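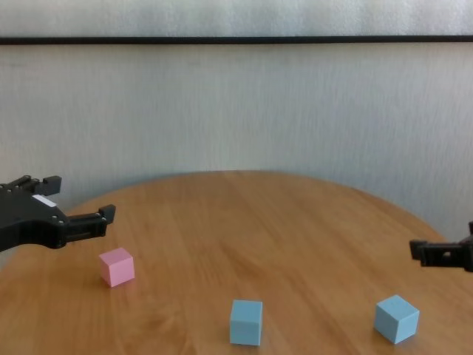
Fig. 3.1 Foam cubes on a round table, one pink and two light blue.

Chapter 3
Blocks, Cubes and Other Plain Things

In this chapter
Why plain shapes get used longest
Foam, wood, card: picking a material
The table as part of the activity
Sorting, lining up, stacking
Keeping notes without stopping the play
Clearing away

Before you read
Get three cubes. Any cubes. Foam is best, sponge cut square will do, boxes folded from card if there is nothing else. Put them on a table and leave them there while you read. You'll want to pick them up around section 3.2 anyway.

Write down, in one line, what you think a three year old would do with them first. Keep the line. We come back to it.

3.1 Starting with almost nothing

Chapter 2 was about rooms. Shelves, floor space, where the coats go. Now smaller. One table, a few cubes, one or two children, and an adult who mostly keeps quiet.

Students ask for more stuff. Every year. More colors, more shapes, animals, ramps. Fair enough, a full shelf looks like a good classroom. But a full shelf is hard to watch. With twenty kinds of toy out you see a child move from thing to thing and you learn they can move from thing to thing. Put out three cubes and you see the hand. Which hand, how wide it opens, whether the thumb comes in from the side or over the top. Whether the child looks at the cube or at you.

Damilola Nwachukwu ran the toddler room at Akinola for a long stretch and kept a notebook for the block table alone. 873 entries by the end. Most are one line. "Pink to mouth. Pink to floor. Looked for pink." That is a perfectly good observation and you should aim to write ones like it. Her notebook comes up again in chapters 5 and 7.

Notice the set in Fig. 3.1. Two colors, one shape, the cubes all close to the same size. Small set, but there is already a problem in it for a child to find: two match and one doesn't. You do not have to point this out. Please don't point this out.

3.2 Material

Foam. Light, quiet, forgiving. Falls off the table and no one jumps. Squashes a little in the grip, so a child who squeezes too hard still gets to keep hold of it. Bad side: so light that a sleeve will knock over a tower. Also gets bitten. Check for bite marks at the end of every session and throw out anything with a piece missing, no exceptions, even if it is the last blue one.

Wood. Heavier, makes a noise, stays where it's put. Stacks higher. Children who have got used to foam will often grip wood too hard the first few times, then adjust. Watch for the adjusting, it happens fast and you can miss it while you are writing the date. Wood on toes hurts.

Card. Cheap, you can make it the night before. Lasts a morning. Corners go first.

Hard plastic. Fine for counting. Slippery for stacking, espescially the shiny kind. Easy to wash, so it ends up being what many centers buy.

The two boxed sets you're most likely to meet on placement are the Nudance soft set and the Plava wooden one. Either is fine. Don't mix them on the same table in the first weeks, the sizes don't match and you'll end up watching a child cope with sizes when you meant to watch something else. Mixing comes later, 3.6.

Edges. Run a finger along every edge. Slightly rounded is what you want for under threes. A sharp corner on foam won't cut anybody but it tears sooner, and then you have crumbs.

Surface. Matte beats shiny, for grip and also for glare if your table is near a window.

Try it
Close your eyes. Pick up one cube with finger and thumb only. Put it down. Pick it up with your whole hand. Put it down. Now on top of another cube, eyes still closed. Most adults miss. Write down what your other hand was doing.

3.3 The table

Round or square? Long argument, short version. A square table gives every child a side, and sides turn into territory. A round one doesn't have sides, so cubes wander, and so do elbows. For two children working on the same set, round. For four children with a set each, square or a long rectangle.

Round tables have one real drawback. No straight edge to line things up against. A child making a row on a square table will often use the edge as a guide, you can see them push each cube up to it. On a round top the row has to be held straight by eye. Harder. Better for a four year old than a two year old. If your rows keep bending, check the table before you decide anything about the child.

Color of the top matters more than people expect. Pale blue on honey-colored wood, easy to see. Yellow on the same wood, not so easy. Patterned oilcloth, forget it. If all you have is a patterned top, lay a sheet of plain paper and tape it at the corners.

Height. Elbows level with the top when seated, feet flat on the floor. If feet are swinging, the child is working to stay on the chair and has less left over for the cubes.

Behind the table, as little as you can manage. Plain wall is good. Not a window onto the playground, not the fish.

3.4 What children do, roughly in order

These overlap. Nobody goes through them like a list, and a tired child goes backward.

Holding. Pick up, squeeze, mouth, drop. Pick up again. This can last whole sessions and it's work.

Carrying. Cube leaves the table. Goes to the sink, the book corner, someone's pocket. Students get anxious here and start fetching. Let it travel. Note where it went.

Grouping. Two blues pushed together, pink left where it was. Or all three in a heap. A heap is a group too.

Lining up. First rows have gaps. Then the gaps close. Then, some time after, the faces get turned so they're flush. Turning is a separate skill from placing. A cube sitting at an angle to the others may be one the child hasn't got to yet, or hasn't noticed, or likes like that. You can't tell from the cube. Wait and see what the hand does next.

Stacking. Two is a stack. Three is a tower, if you ask a two year old. Knocking it down counts as part of stacking and should go in your notes with as much care as the building did.

Pretending. Pink is cake. Pink is the baby. Once this starts color rules go out the window and you should stop recording matches for that session.

3.5 What the adult does

Less than you want to.

Put the cubes out before the child sits down. Apart from each other, not stacked, not in a row. If you set them in a row you've already shown the child a row. Spread over the middle of the table, in easy reach, a hand's width or more between them.

Sit to the side. Hands in your lap or on your notebook.

Say little. "You moved it" is fine. "Good job" tells the child to look at you. "What color is that?" turns it into a test, and some children will get down and leave at that point, quite rightly.

If a cube goes on the floor, count slowly in your head before you reach. Very often the child gets there first.

Stop when the child stops. In the Zunus rooms we used a 41 minute block because that was what fit between snack and outdoors, and hardly any child used all of it at the table. Don't stretch it. Ten good minutes is a session.

Notes. Time in, time out, what was on the table, then what happened, in the plainest words you've got. Verbs. "Put blue on blue. Fell. Put blue on blue. Held it." Leave "enjoyed" and "frustrated" out of the main column, there's a narrow column on the right for guesses, and guesses are welcome there.

Common slips
Writing afterward from memory. You'll tidy it up without meaning to.
Recording the tower and not the three tries before it.
Calling every row a train.
Swapping the set halfway through becuase the child looks bored. Looking bored is allowed.

3.6 Adding to the set

When? When the child has done more or less everything you'd expect with the first three, and has started asking the shelf for things. Usually weeks. Add one item at a time. A third blue first, or a second pink, so that matching gets more to do. Then a different size. Then a different shape, and a cylinder is a good one as it rolls one way and stands the other.

Nothing with letters or pictures on the faces yet. They pull the eye to one side of the cube and the turning you see afterward is about the picture.

3.7 Clearing away

Part of the session. Open box, low, on the table and not on the floor. Child puts in what the child will put in, you do the rest without comment. Foam gets wiped and air dried overnight, lid off. Check under the radiator. One missing cube from a set of three is a third of your materials.

Now go back to the line you wrote at the start. Cross nothing out. Add under it what you'd say now, and bring both to the first seminar in August.

Words to know
Flush: two faces level with each other, no step between
Set: everything on the table meant for use, and nothing else
Territory: the area a child treats as theirs
Turning: rotating an object in place, counted apart from moving it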